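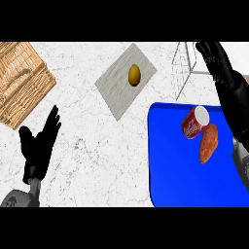

Red soda can and sweet potato on a blue tray, white marble with gray veining.

Fashion Business and Media, Week 2
Red carpet dressing: who lends, who borrows, who pays
Notes by Sumaiya Haque
Posted January 6, 2019

Hi all! These are the typed-up notes for the second lecture. A few of you asked for them early so you could read on the train, so I've put them up before class and left in most of my rambling. The slides are shorter. If the slides and the notes disagree, go with the notes, I fixed some things after I made the slides.

Where we stopped last time

We ended on the idea that a gown on a carpet is an ad with a person in it. Somebody in the back row objected that the actress likes the dress, and sometimes she really does! I don't want you to leave this course thinking everything is a contract. But for the next hour or so I want you to look at the dress as a piece of business, and ask who owns it at each stage of the night.

Most of the time the label owns it, all night long. She wears it for five or six hours and it goes home in a garment bag.

The plain loan

A plain loan works like this. A stylist sends a request to the label's press office (or to an outside showroom that handles several labels at once). The request names the client, the event, the date, the sizes, and what they'd like to see, which can be anything from "look 12 from the last collection" to "something green?" The press office says yes, no, or maybe, and maybe is by far the most common answer, and it drives stylists up the wall.

If it's a yes, the sample ships. It was cut for a runway model, so it usually has to be let out, taken in, hemmed or half rebuilt, and whoever does the tailoring has to be able to undo it afterward. Then there's a fitting, often two. Then the client changes her mind. Then another label's box gets opened.

No money changes hands in a plain loan, apart from shipping and tailoring. Who covers those is a real argument. Big labels tend to absorb both. Small ones try to get the stylist or the studio to pay the shipping at least, and a studio with a movie to promote often will, up to a limit.

The custom piece

Custom is a different animal. The label designs something for one person and one night, and the client may or may not keep it. I told you about Flivstead last week, the little eveningwear label I worked for in my twenties (five of us and a very old steam iron). We made exactly one custom gown while I was there. It took 225 hours of handwork on the bodice alone, I know because I filled in the time sheets. She wore something else.

I still think it was the right decision to make it. I've argued both sides of this in my head for years. The owner got a fitting photo, a nice note and a gown in a size that she could later show to private clients, and two of those clients ordered versions of it. But she also pulled two people off the bridal orders in October to get it finished, and the bridal orders were what paid the rent. If you write your short paper on small labels, this is the tension I'd like you to dig into. What does the label give up while it chases the picture?

Paid placements

Now the part everyone wants to talk about. Some clients are paid to wear a label. It can be a one-night fee, or it can be part of a longer ambassador deal that also covers perfume ads, front row seats, and a set number of posts. With an ambassador deal the stylist's job changes a lot, she's choosing from one closet. Some stylists love that because it saves them weeks. Others say it takes the fun out, and I've heard the same person say both in one lunch.

Jewelry and watches were ahead of clothes on this. They're small, they photograph well in close-up, and a necklace doesn't care what size you are.

For class purposes, please use these terms the way I use them:

Loan: item goes out and comes back, no fee.
Gift: item goes out and stays out, no fee.
Placement: a fee is paid for a single appearance.
Ambassador deal: a fee is paid over a term, with several duties.

People in the trade mix these up all the time, and so do magazines. On the quiz I'll want them kept apart.

Exclusivity, and the hold

A hold means the label has promised not to lend a particular look to anyone else until the client decides. Holds are where friendships go to die. Say a stylist puts a hold on a dress for a client with a nomination. The label turns down three other requests. The morning of the event, the client goes with a suit. The dress sat in a hotel closet and all three of the other women wore someone else's clothes.

So labels started limiting holds. Our made-up-for-homework label, which you'll meet again in the seminar packet under the name Pluvcombe, allows 8 looks out on hold at any one time, and a hold lapses after two days unless the stylist confirms a fitting. Have a think about whether that's too strict. Last year's group split right down the middle.

The fashion credit

When a presenter asks "who are you wearing?" and the answer comes out loud and clear on live TV, the label's press team cheers. When the answer is "oh gosh, I can't remember," they go and lie down. Credits matter because most viewers can't name a designer from looking at a sleeve. I can't half the time, and I teach this.

Written credits go out in advance. The stylist's office sends a list to the photo agencies and editors with the label for the gown, shoes, bag, jewelry, hair and makeup. If the list is wrong, it stays wrong all over the internet for years. Spell the names right! I had a student intern who put Cirkero down as Circero on a shoe credit, and I still run into that misspelling in slideshows.

A bit on measuring it

You'll see reports that put a dollar figure on a single red carpet appearance. They're normally built by adding up every article, post and clip that mentioned the label, and pricing each one as if it had been bought as ad space. Be careful with these. The label didn't buy that space and wouldn't have, and a mention in a worst-dressed list counts the same as a mention in a best-dressed list unless someone sorts them by hand.

Try this small exercise at home. Take a label with 100 press mentions in the week after an event. Suppose 93 of them are photo galleries with the name in the caption and nothing else. How would you value those against the remaining seven, where somebody wrote a paragraph on the dress? I don't have a single right answer in mind. I want to see your method, and I want you to say what you'd need to know from the sales side before you'd trust your own number. Half a page is fine.

What happens when a label drops out of favor

I'm only touching on this, we have a whole session on it later in the term. Stylists are cautious people. Their client is going to be asked about the dress, and any answer that needs a second sentence is a problem. So a label can lose its carpet presence quickly for reasons that have very little to do with the clothes: a lawsuit, a rude post, an unpaid supplier. Getting back in tends to go through smaller events first, a premiere in a quieter city, a magazine party, a friend of the house who's willing to go first.

Reading for next week

Chapters 3 and 4 of the Woldemariam book. Chapter 3 is long but the middle bit on showrooms is the best thing I know on the subject. You can skip the appendix. The library has two copies on the reserve shelf, and please don't take both to the same table, you know who you are.

Also bring one red carpet photo of your own choosing with the full credits, and find out if you can whether it was a loan, a gift or something paid. If you can't find out, bring what you tried. We'll start with those, then go on to showrooms and sample trunks.

My office hour has moved to right after class. Same room as before, the door sticks, push hard.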